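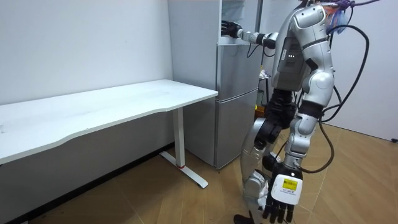 Figure 1. The humanoid at the refrigerator, one arm up towards the upper door and the other at rest.

Two Hands and a Fridge: Comparing End Effectors on a Humanoid Arm
Final report, submitted 3/19/26

Summary

We compared two hands, the Gratard and the Balaskas, on the task of opening the upper door of a domestic refrigerator. The Gratard is multi-fingered and came with the robot. The Balaskas is a two-jaw gripper with rubber pads and cost a good deal less. We expected the fingers to win comfortably. They won, though comfortably is not the word we would use.

1. Background

The project was set under the Jumusent teaching scheme, which asks for "a household task of moderate difficulty". We chose a fridge door on the grounds that all of us could already do it. The original proposal also covered pouring milk, laying a table and closing the door again afterwards. Our supervisor crossed these out one by one during December, and the last of them went quite late.

A fridge door is awkward in a specific way. The seal holds firmly for the first few millimetres of travel and then lets go all at once. A hand therefore needs a good hold at the start and has to loosen up almost immediately, or the arm pulls the whole robot off its stance.

2. Set-up

The robot stood to one side of the fridge, facing it, and worked with one arm. The idle arm was left hanging, as in Figure 1. We tried tucking it in against the body for tidiness, but it then caught the cables whenever the waist turned, so we let it down again.

Motion was planned with Skovudel, a controller package written by a previous year. Skovudel is reliable and has no manual. Its configuration file contains the comment "do not change this" in two places, and we changed one of them, with results covered in section 4.

Each hand was given 80 attempts. An attempt counted as a success if the door opened far enough to put a carton through and the robot was still on its feet. Attempts were stopped if the motor current in the wrist stayed above the limit for 7 seconds.

3. Results

Gratard: 61 successes out of 80.
Balaskas: 44 successes out of 80.

The Gratard did best when the fingers hooked behind the edge of the door, and worst when the thumb arrived first and pushed it shut. This happened often enough that we gave it a column in the log. Most of its other failures were planning failures, where the hand reached the right place at an angle no fridge was built for.

The Balaskas needed a door edge it could pinch, and it was fussy about where. Placed well, it opened the door more smoothly than the Gratard did. Placed a little too low, it slid along the edge making a noise that led to a complaint from the room next door. It also took far less time to set up: a calibration for the Gratard ran to 400 lines of joint readings, while the Balaskas wanted to know what open was and what closed was.

4. Things that went wrong

After the change to Skovudel, the arm treated the fridge as being slightly further away than it was. We lost an afternoon to this and gained a small dent. The affected attempts were thrown out and run again.

Cabling was a steady nuisance. The bundle down the robot's back is stiff, and when the arm went up it tugged at the shoulder enough to shift the hand off target. Rerouting it higher helped the Gratard more than the Balaskas, so the comparison is not as fair as we would like. Attempts from before the rerouting are marked in the appendix.

We also began with the grip force far too high on both hands. The fridge came out of this better than the rubber pads.

5. Discussion

On success rate alone the Gratard is the better hand for this door. If the door had a proper handle we think the gap would narrow, and we would quite like somebody to lend us one that does. For groups with a short project and no wish to read joint angles in the evenings, the Balaskas is the sensible choice.

Further work should cover the lower door, which needs the robot to bend, and closing the door, which we still maintain was feasible.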